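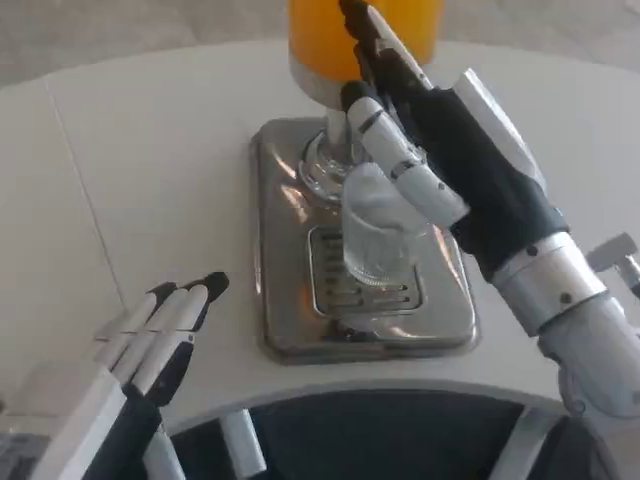
Apinya Sitthichai has run the breakfast counter at Rullby for years, and she laughs when I ask if she minds sharing it with a robot. "I used to pour 80 juices before nine," she says. "My wrist doesn't miss it!"

The robot handles cold drinks now. She still does the coffee (guests get picky, she says) and she has time to chat, so she finally knows the regulars by name. But the early shift went from three people to two, and that stung.

"We asked for the lost hours back at lunch, and we got most of them," she tells me. I wanted to hear about the rest, but a guest needed toast and off she went.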